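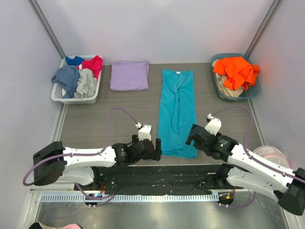
Figure 1. The two-arm garment cell during a folding run, with a teal garment between the grippers and a folded lavender-purple garment to its left.

Trevero Garment Handling Software
Interim progress report to the Fustik Fund
Reporting period two
18 Oct 2019

1. Purpose of this report

The present report covers the second reporting period of the grant and describes the state of the control, perception and planning software for two-arm garment folding. It follows the headings set out in the grant agreement. Expenditure is reported separately through the Fustik portal and is not repeated in this document.

The project continues to have three parts. Drelotari is the task planner, which decides which garment to take and which fold to attempt. Rissanen is the motion layer, which turns each planned fold into coordinated movement of the two arms. The perception software serves both and is maintained within the main Trevero code base.

2. Status against the work plan

Work on perception and motion is on schedule. Work on the planner is behind schedule by one milestone, for reasons given in section 4. The logging and replay tools were completed ahead of the planned date and have been in daily use by the project team for most of the period.

No change to the overall end date is requested.

3. Work completed

3.1 Perception

The garment outline model was retrained in April on a larger set of labeled views. The earlier version treated a long garment folded lengthwise as a sleeve or a pant leg and passed the wrong garment type to the planner. The retrained version reports the fold state separately from the garment type, so that a narrow strip of cloth is no longer assumed to be a narrow piece of clothing.

Separating garments that lie in a heap remains harder than recognizing a garment spread on the table. In an overfull basket the visible edges belong to several items, and a garment hanging over the rim can be split into two by the outline model. The team has added a confidence value to each proposed grasp point. When all values are low, the planner now asks for a second view before committing an arm.

Collars and labels are used as cues to orientation where they can be seen. They are treated as optional evidence – a garment with no visible label is still processed, with a wider allowance for error in the fold line.

3.2 Motion and control

Rissanen now plans both arms as a single system. In the first period each arm was planned alone and the second arm waited whenever the two paths came close. This was safe but slow, and it caused the cloth to sag on one side during a lift. Under the joint planner, both grippers keep a set distance from each other for as long as they share a garment.

The grip controller was also revised. It previously closed to a fixed width. It now closes until the motor current rises past a threshold set for the fabric class, and it reports a missed grasp when no rise is found. Missed grasps on thin knitwear are still reported late, and the threshold for that class is under review.

Cable slack has been added to the motion limits. Wrist rotations that would pull a cable tight are now rejected at the planning stage. This removed a group of emergency stops that had been wrongly recorded as control faults in the first report.

3.3 Tooling

Every folding run is recorded with camera frames, joint positions, planner decisions and fault codes on one shared clock. The replay tool can step through a run from any of these records and can rerun the planner on stored input. The test archive held 265 complete runs at the close of the period. All runs in the archive are checked against each new release before it is loaded onto the cell.

4. Difficulties and corrective action

The delayed milestone is recovery from a failed fold. Drelotari can detect that a fold has not ended as planned, but its only response at present is to flatten the garment and start again. The work plan called for partial recovery, in which the planner keeps the good part of the fold and repairs the remainder.

Two attempts were made at this function. The first relied on hand-written rules and became difficult to maintain as garment types were added. The second searches over short sequences of small corrections and gives better plans, but the search takes too long to be used during a run. Work is continuing on the second approach with a reduced set of corrections.

A further difficulty concerned camera calibration. Small shifts in the camera mount produced grasp errors that resembled perception faults, and several days were spent on the wrong cause. A calibration check now runs at startup and blocks operation if the measured error is above the agreed limit.

5. Plans for the next period

The project will give first priority to partial recovery. A working version limited to shirts and towels is planned as the next deliverable, with other garment types to follow once planning time is acceptable.

The perception work will turn to basket unloading, including the order in which tangled garments are removed. The control work will address grip thresholds for thin fabrics and the return of a folded garment to a stack without disturbing the items already placed.

6. Matters for the funder's attention

The project requests approval to move the partial recovery milestone into the third reporting period. No additional funds are sought. Staff time will be taken from the tooling line, where the planned work is complete. A revised milestone table will be submitted through the portal on receipt of a decision.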